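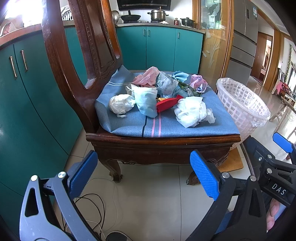
Sunday, August 16, 2026
Subject: Re: hand grippers, second order

> Before I sign off on the Stunier quote I need to know what we wear out.
> Last time the line just said "spares" and it came in $739 over.
> Can we get by with 2 more grippers and share the pads?

Two more grippers is fine. Sharing pads is not. Each gripper has its own set, and the trash-sorting task is hard on them — plastic bags, wrappers, tissues, face masks, all picked off a soft cushion and dropped in a lined basket. I'd budget 25 pads through February and list them on their own line.

We also need money for cables. Stunier doesn't include them and Lolov does, so compare the totals with that in mind. Longer runs would help in home kitchens, where they end up on the floor under the chair.

Trash for the task costs next to nothing. Please leave it out of the Pisemine budget, I'll bring bags from home.

The $2000 for the arm mount can wait until the hand-held work is done. If Polishchuk wants it this year it should come out of their share.

Can you send the Lolov quote again? The attachment didn't open.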